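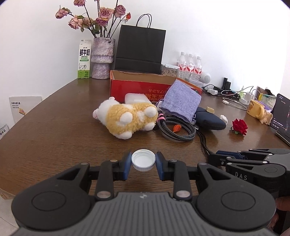 The Drindellow robotics club has a new project, and after reading the proposal twice I am still not sure what we are getting for the money. Skustetti, as the students have named it, is meant to learn tidying-up from people doing it by hand first. The members hold the grippers themselves and work through whatever is on the table. A bottle cap pinched between two blue fingertip pads looks neat enough, and the plush lamb lying behind it should be a softer test. But a person is doing the holding.

Levente Takács, who wrote the grant application, wants 40 recorded tries of every task by October. The club has been given $3,831 and has 17 members, several of whom have yet to turn up. Asked when a robot would do any of this alone, he said "next term, probably". We heard the same about the line follower.

Poppy Blackburn makes a fairer case. She says the kids argue about grip and angle now, where last year they mostly argued about the colour of the chassis – and I will grant her that.

The Cloltbridge open evening is the next chance to see it. Rozália Szalai has the sign-up sheet. I'll be there, near the back, waiting for the part with no hands in it.

2 comments | 5 shares

Home | Club News | Past Issues | Contact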